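家庭用品の置き場所検証、作業台の区画割りを改訂 ハステック

台所・食卓用品の配置検証を手がけるハステック(Hasteck)は8/8/18、検証用作業台の区画割りと記録手順を改訂したと発表した。対象は食卓まわりの小物の置き方を調べる「ヘラマス(Helamus)」計画で使う大型の作業台で、改訂後の手順は同日の作業分から適用されている。

ヘラマスは、皿、鉢、まな板、果物、瓶類など、家庭の食卓に同時に出ることの多い品を一つの台に並べ、取り出しやすさと片付けやすさを比較する計画である。開始は8月初旬。検証する配置は48通りで、各配置につき「出す」「使う」「戻す」の順に作業を行い、所要時間と置き直しの有無を記録する。企画は生活用品の調査会社アトビー(Atby)、台と備品の管理はハステックが担当している。

改訂の中心は台の表面処理である。従来は天板に直接、鉛筆で基準線を引いていたが、拭き取りのたびに線が薄れ、作業者によって位置の読み方に差が出ていた。改訂後は天板全体を茶色のクラフト紙で覆い、青い塗装用マスキングテープで区画を示す。紙は1枚では天板の幅に足りないため、複数枚を継いで使用する。継ぎ目は台の奥側に寄せ、作業者の手元に段差が出ないようにした。

区画は格子を基本とするが、厳密な等分にはしていない。中央の縦線と奥寄りの横線を基準とし、両者の交点を原点として扱う。残りの線は置く品の大きさに応じて引くもので、斜めの線や途中で切れた線も認める。手順書では、基準の2本以外を「補助線」と呼び、長さと角度を規定していない。
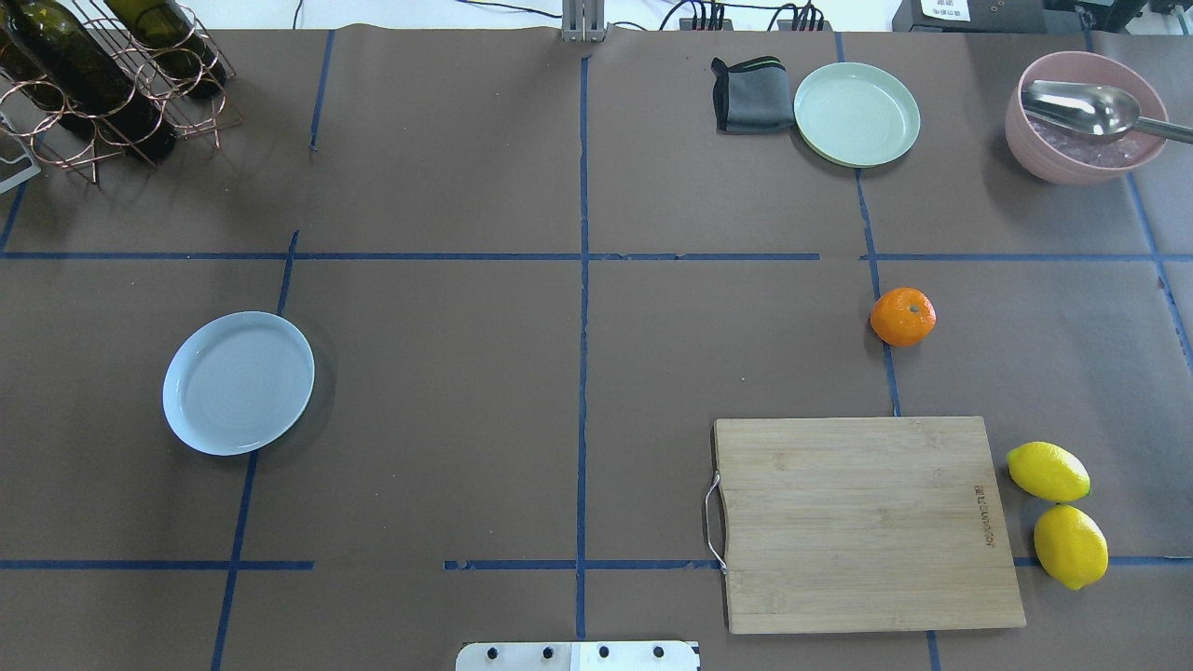 ワインラックについては、台の隅に置くことを原則とした。ワイヤー製のラックは接地面が小さく、中央に置くと周囲の品を動かす際に引っかかりやすい。瓶を載せる場合は2本までとし、載せたままラックごと移動することを禁じる。瓶の出し入れは必ずラックを静止させた状態で行い、空いた手で枠を支える。

果物の扱いも改めた。レモンのように転がりやすい品は、位置を点で指定せず、区画単位で指定する。テープの線に品がかかった場合は、接地している側の区画に属するものとして記録する。接地点が線の真上にある場合は、原点に近い区画を採用する。皿と鉢は底の中心で判定し、縁が隣の区画にはみ出していても置き直しの対象としない。まな板は面積が大きいため、手前左の角の位置のみを記録する。

ハステックで備品管理を担当するレカ・バット(Rekha Bhat)氏は、「紙を敷く方式は準備に手間がかかるが、線の引き直しが容易になった。テープは同じ箇所に貼り直すと紙の表面が毛羽立つので、修正が重なった場合は該当する1枚だけを取り替える」と説明する。紙のしわについては、品の据わりに影響しない程度であれば交換しない。判定は、平皿を置いて縁を指で軽く押し、がたつきの有無を確認する方法による。

配置表の作成はマラティ・ポドゥヴァル(Malathi Poduval)氏が担当した。48通りは6組に分けられ、組ごとに主となる品が異なる。第1組は皿と鉢、第2組はまな板と果物、第3組は瓶類を軸とし、第4組以降はこれらを組み合わせた配置となる。同氏によると、予備作業で置き直しが最も多かったのは第3組で、瓶の首の向きを指定していなかったことが主な要因だった。改訂後の配置表では、瓶を寝かせて置く場合の向きを「首を手前」に統一している。

照明の条件も一部変更した。ワイヤーや持ち手の影がクラフト紙に落ちると、テープの端が読み取りにくくなる場合がある。このため、配置の記録は品をすべて置き終えた後に台の両側から目視で確認し、2名の読みが一致したときに確定する。一致しない場合は該当する品のみを持ち上げ、テープの位置を確かめたうえで同じ場所に戻す。

クラフト紙とテープの供給は資材商のナンビア(Nambiar)が受け持つ。テープは粘着力の弱いものを指定し、貼付から6日を超えたものは剥がして貼り替える。剥がす際は紙に沿って低い角度で引き、破れた箇所に上から別の紙を重ねる補修は行わない。食品の汁が付いた紙は、付着の範囲にかかわらず当日の作業終了後に交換する。

改訂前に記録した配置については、旧基準線と新しい区画との対応表を作成し、置き直しの回数のみを引き継ぐ。所要時間は台の表面条件が異なるため集計から除外する。全配置を通じた作業記録は2000件を予定しており、組ごとの集計がまとまり次第、アトビーが配置表と併せて公開する。手順書の改訂版は関係先に配布済みで、旧版は回収する。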